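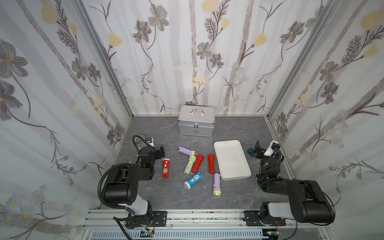 *First aid box, the small flashlights and the white tray, on the gray marble-look floor*

**Where do you keep small flashlights: inside the first aid box or beside it?**

Posted by **grunska_home**, March 17, 2026

Hello to all. I want to make one place in our home for emergency things, so that everybody in the family can find them when the power goes out. In February we had no power for 3 hours, and I was walking in the dark with my phone and its battery was almost finished.

Now I have a silver aluminum first aid box with a carrying handle on top and a latch in front. I also have small flashlights in bright colors, red, blue, lilac and mint green. They look like toys but I like them for this purpose, the children are not afraid to use them. And I have one shallow white tray with round corners.

My problem is the order. If I put the flashlights in the box, they lie on top of the bandages and I must take everything out to reach the plasters. If I leave them on the floor next to the box, they roll away and somebody steps on them. My husband says to put them in a kitchen drawer, but then the things are in two places again.

How do you do it? And must I take the batteries out when they are not used?

---

**asolby22**

Tray. Put them in the tray, put the tray next to the box, finished. Mine are all in one drawer and I never find them.

---

**Chidiac Corner**

I had the same question when we moved to our present apartment, so I will write how we do it. Maybe something is useful for you.

I would not put the flashlights in the first aid box. The box should open and show you the medical things first, because when a child is bleeding you don't want to dig. One flashlight inside is good, laid along the front edge. The others go in the tray, all with the head to the same side. Then your hand knows in the dark where the switch is. If the tray is slippery, cut a piece of the rubber mat that is sold for shelves and lay it on the bottom. After this they do not roll so much.

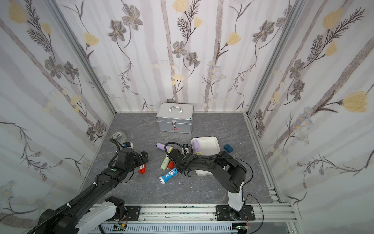
Place the box against a wall and not in the middle of the floor, with the latch toward you. You should be able to lift it by the handle with one hand and take the tray with the other. I also keep a roll of wide tape near the box. Tape is not for wounds, of course, but in a power cut or a storm there is always something to close or to fix, and it is annoying to look for it.

About the batteries — it depends on the type. If your flashlights have button cells that come in the package with a small plastic strip, leave the strip in the spare ones until you need them. If they have normal AAA batteries, I take them out and keep them in a small bag with a zipper, in the same tray. Batteries that stay inside for a long time can leak, and then the flashlight is lost. But for 2 flashlights I leave the batteries inside, otherwise you must put in batteries in the dark and this is not pleasant, I tried it.

If your children are very small, please check that the battery cover closes with a screw. Button cells are dangerous when swallowed. In this case the tray should be on a high shelf and not on the floor.

---

**allwood_shelf**

I agree with the long answer, only one thing is different for me. I test all the lights every 4 months and write the date on a piece of tape on the bottom of the tray. On the same day I look at the expiration dates in the first aid box. The first time I did it, the wound cleaner was already too old and I had not noticed.

For emergency water and food the usual advice is to plan for 72 hours, but this needs its own shelf. I would not try to fit it together with the flashlights.

---

**grunska_home**

Thank you, I will make it with the tray and keep one red flashlight inside the box. They have the normal AAA batteries, I looked now. I still must find a shelf that is high enough for the youngest one but not too high for my mother.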